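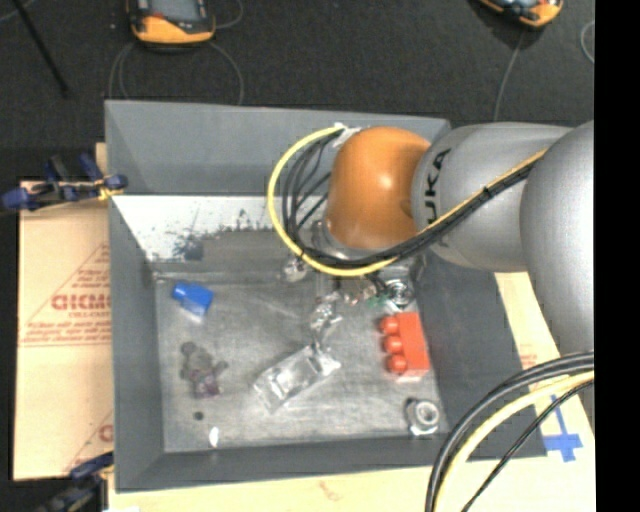 Milagros Llanos wrote:

> Does anyone still bother sorting the odd bits before they go out? I have a bin here with a couple of blocks, a little bear and a few things I can't put a name to, and I'm tempted to tip the lot into one bag and mark it "mixed". We did 167 bags in April and I don't remember a single complaint about the mixed ones. Also, is it worth washing soft toys if they look clean?

Oh, please do sort them! I know it's the dull end of the job, but I love it - the bottom of the bin is where the good stuff hides, and a lone block is only lonely until it gets back to the others.

What works for us at Rarthorpe:

- Blocks go straight into the big tub, whatever set they came from. Blue ones are always welcome, as the Slanina playgroup builds a sea every week and never has enough of it.
- Plush gets washed, clean-looking or not. Small bears go in an old pillowcase with a knot in the top, cool wash, then 60 minutes on the airer by the boiler before I give them a squeeze. If the middle is still damp they go back up.
- Small round things get their own jar, well away from anything meant for under-threes. I'm very strict on this one and I won't apologise for it.
- Anything I can't identify goes in a shoebox for 12 weeks. You'd be amazed how many turn out to be the missing wheel or peg from something on the shelf!

The mixed bags did go out fine in April, you're right, but two of the Nusolex families told me afterwards that they'd sat down and sorted theirs on the kitchen floor. I'd sooner we did it for them.

On bags, I've still got most of the roll of 500 from Resuson, the clear ones with the wide neck. They're a bit thin for blocks (corners go through) but perfect for a bear. Shall I drop some off with you? I can bring the spare jar too, if you don't mind it smelling faintly of pickled onions.

And do keep the bear separate if you can. I've got a shelf of small ones going and would gladly find room for another.

Happy sorting,
R.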